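Teaching a gripper to pick up a round thing: by hand or by remote?

Posted in: Workshop and Robotics > Demonstrations and training
Viewed 3,178 times

oltum_bench

We have an arm on a bench and a pair of hand-held grippers, and the task I've been given is the one everybody starts with: pick up a ball, put it down somewhere else, repeat until the will to live departs.

I recorded 113 demonstrations by remote control, using the Ploltow sticks, and trained on those. The arm now approaches the ball beautifully. It glides in, opens up, hesitates like a man at a buffet, and then shoves the ball off to the left. Sometimes it closes on thin air where the ball was a moment ago and carries that to the bowl with great care.

Before I throw the lot away, two things I'd like to know:

Should I be doing this with the hand-held grippers instead of the sticks? My colleagues are split, and the ones with the strongest views have never done it.

And is there a trick to round objects in general? Blocks were fine. I had blocks working by lunchtime and was insufferable about it.

For what it's worth, the demos all looked good to me when I played them back. The ball got picked up in every one of them.

Edited to add: yes, I have checked the calibration. Twice, the second time out of spite.

Comments (2)

tea_and_torque: Did you leave in the ones where you fumbled and had another go?
oltum_bench: No, I deleted those. Was I not meant to?

slow_hands

Accepted by the original poster

I've done a fair bit of both and my answer is hand-held for this, sticks for anything you can't reach or wouldn't want to.

The trouble with the sticks is that you drive like somebody parking a hearse. You line up, stop, think, nudge, stop, think. The pauses go into the recording along with everything else, so the arm learns that a key part of picking up a ball is standing over it looking worried. On blocks you get away with it. A block stays where it is while you dither. A ball takes the first touch from either finger as permission to leave.

With the gripper in your hand you make one continuous movement, because you already know how to pick up a ball and your wrist does the tidying up for you. Some things I would pass on, in no special order:

Get both fingers either side of the ball before you close. If one finger arrives early it pushes, and your hand will quietly correct for it without telling you. The arm has no such manners.

Go lower than feels natural. People pinch a ball near the top because that's the bit they can see. You want the tips at the widest part or a touch under, and on a hard table that means getting the tips right down to the surface. Try not to grind them into it, though. A person feels the table and eases off, and a stiff arm following the same path just leans.

Keep your fingers on the body of the tool and out of the gap. You'd be amazed how often a helpful fingertip steadies the ball. It makes for a lovely demo of something the arm can't do.

Move the ball between takes. Properly move it, to the corners and near the edge, not a thumb's width to one side. I put 12 bits of tape on the underside of a tracing sheet and work through them, then lift the sheet off before recording so the tape doesn't become the most important thing in the world.

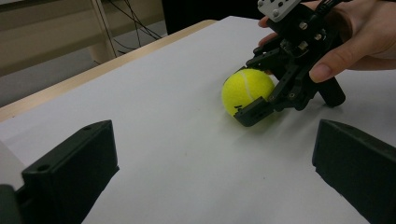

Come in from different sides as well. If you're right-handed you will approach from the right every single time and swear blind that you don't. Swap hands for a batch. It'll be ugly, and ugly is fine as long as the ball ends up where it should.

And put the fumbles back, at least the ones where you recovered. A clean pick-up only shows the arm what to do when everything is going well, and by your account it has very little experience of that. I'd do 37 fresh hand-held takes with a few deliberate bad starts (ball nudged, gripper backed off, second approach) and train on those alone before mixing in the old ones. Trim the dithering off the remote recordings first.

Keep the blocks for when visitors come.

menzies_shed

Sticks are fine if you turn the speed up. Everyone leaves the Ploltow on its factory setting, which is meant for people who have just been handed it. Also worth looking at your fingertips, as hard flat ones and a ball are not great friends. We stuck thin rubber on ours and half the problem went away. The other half was me.

Comments (1)

oltum_bench: Turned it up. Ball is now under the radiator. Will try the rubber.

zodar_user_again

Have you tried a beanbag? Same size, doesn't roll. We use the Zodar arm and just never gave it anything round.

Comments (3)

slow_hands: The task is a ball.
zodar_user_again: Yes but does it have to be
oltum_bench: I did ask. It has to be.

oltum_bench

Update for anyone who lands on this page in the same mood I was in. Redid it by hand over two afternoons, moved the ball about, swapped hands, kept the recoveries. It now picks up most of them. When it knocks one it backs off and goes round for another try, and the first time it did that I made a noise I'm not proud of. It still struggles at the far left corner, where I appear to have recorded next to nothing, having been told to and agreed with it.

The old remote recordings made it slightly worse until I cut the pauses out. After that they made no difference I could measure, so they're in a folder called "keep" and I shall never open it.

Next month they want it to do an egg.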